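Cedero Moves Snack Line to Thinner Film, Citing Seal Tests

Nov 7, 2021

Snack maker Cedero will switch its fried plantain and cassava chip bags to a thinner laminated film this month, the company said in a notice to distributors. The change applies to single-serve bags first. Family-size bags will stay on the present film until stocks run down.

The new film is supplied by Pekadeo, a packaging converter that already prints the outer cartons for the line. It uses 2 layers in place of 3. The middle layer, which carried most of the stiffness, has been dropped, and the barrier coating has been moved to the inner face of the outer layer.

According to the notice, the thinner structure was held up for most of the year by problems at the end seals. Early rolls sealed well at low line speed but left narrow channels where the back seam crosses the end seal. At that point the sealing jaws have to close over a double thickness of film, and heat does not reach the inner faces evenly.
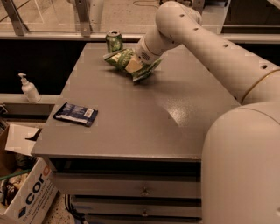 Cedero's packaging engineer, Dela Sarpong, said the fault was traced to jaw temperature and dwell time together. Raising the temperature alone closed the channels but made the film brittle along the edge of the seal, and bags then split beside the seam when pulled open. The setting now in use runs the jaws at 140 degrees Celsius with a longer dwell, and the line has been slowed slightly to allow for it.

"We gave up a little speed to get a seal that peels," Sarpong said. "If the bag tears down the side when you open it, the customer has nowhere to put the rest of the chips."

Samples from each production roll are held under water in a vacuum chamber and checked for bubbles. A second set is kept for 48 hours in a warm, humid cabinet before the same check. Rolls that fail either test are returned to the converter. The notice does not say how many rolls were returned during the trials.

Moisture is the main concern for the product. Plantain chips pick up water quickly once the barrier is broken, and they lose their crunch well before any change in smell or color. Oxygen matters more for the cassava chips, which are fried in a different oil and tend to develop a stale taste first. Both products are flushed with nitrogen before sealing, and that step is unchanged.

Kwesi Quaye, who handles purchasing at the wholesale chain Wumbei, said his stores had been told to expect bags that feel softer in the hand. Wumbei has asked for the new stock to be packed with fewer bags per carton until its staff can see how well the cartons stack. 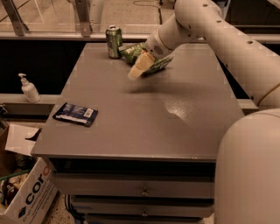 Softer bags pass more of the load to the product and to the carton walls. With the old film, a full bag held its shape well enough to support part of the weight above it. Pekadeo has offered a heavier board grade for the cartons, but Cedero has not decided whether to take it. The heavier board would cancel part of the material saving.

Amerley Essien, an independent packaging consultant, said the move follows a general trend toward simpler laminates. Dropping a layer cuts weight and cost, she said, but it does not make a bag recyclable if the remaining layers are of different plastics. Cedero has made no claim about recycling for the new bags, and the disposal text on the back panel will stay the same.

Printing is also affected. With the middle layer gone, less light is blocked from behind, and pale inks can look gray on the finished bag. The converter has added a denser white base under the artwork. Cedero said the designs themselves have not been altered and that barcodes were rechecked on filled bags as well as on flat film.

The best-before period printed on the bags will not change for now. Efua Fiadzo, who manages quality at Cedero, said shelf-life samples from the trial are still in storage and will be opened at set intervals. Any change to the period would be announced to distributors separately.

Retailers do not need to remove older stock from shelves. Bags in the two films will be sold side by side under the same product codes and can be told apart by the lot number on the back seam. Questions about mixed deliveries should go to the distributor named on the invoice.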